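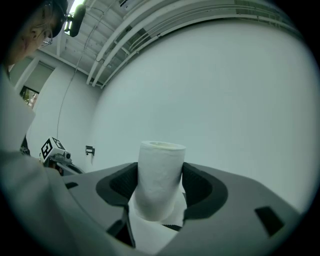

Why Do Glasses Help People See?

Hi, it's me, Sachiko Tsuchiya, back with another question from the Brumgate Library question box! This one came from Efua Arthur, who wants to know how a bit of see-through stuff sitting on your nose can make a blurry world go sharp. I love this question. I've worn glasses since second grade and it took me years to ask it myself.

Let's start with your eye. At the front there's a little black dot called the pupil, and it's really a hole. Light bounces off everything around you (your dog, your cereal, your math homework) and some of it goes in through that hole. At the back of your eye is a thin layer called the retina, which catches the light and sends a message to your brain. Then your brain says, "Oh, that's a dog!"

But the light has to land in the right spot. The clear front of your eye, called the cornea, bends the light, and a squishy lens behind the pupil bends it some more, so the rays come together right on the retina. When they do, you get a nice crisp dog.

Now, eyeballs come in slightly different shapes, the same way feet do. If yours is a tiny bit too long, the light comes together too soon, before it gets to the retina. Far-off things look fuzzy, and we call that being nearsighted. That's me! Without my glasses the clock on the kitchen wall is a white pancake. If your eyeball is a tiny bit too short, the light hasn't finished coming together when it hits the retina, and close-up things can be hard to see. That's farsighted.

So what do glasses do? They bend the light a little before it gets to your eye! Lenses for nearsighted people are thinner in the middle and spread the light out a bit. Lenses for farsighted people are fatter in the middle and pull it together. Your eye does the rest of the job.

Try it at home

You need a clear, smooth drinking glass with straight sides, some water, and a piece of paper.

Draw a big arrow on the paper, pointing left. Prop it up against a stack of books. Put the empty glass in front of it and look through. Boring, right? Now pour in water until it's higher than your arrow, and slowly slide the paper back, away from the glass. At some point the arrow flips and points the other way!

The water and the round glass together make a lens. The light from the two ends of the arrow gets bent so much that it crosses over before it reaches you. My neighbor Masaru Yoshida tried it with his name and then wanted to do the whole grocery list.

One more thing. Please don't borrow a friend's glasses to see if they work on you. They won't hurt your eyes, but they're made for somebody else's, and you may get a headache or walk into a door. (I was nine. It was a big door.)

Next time: why do onions make us cry?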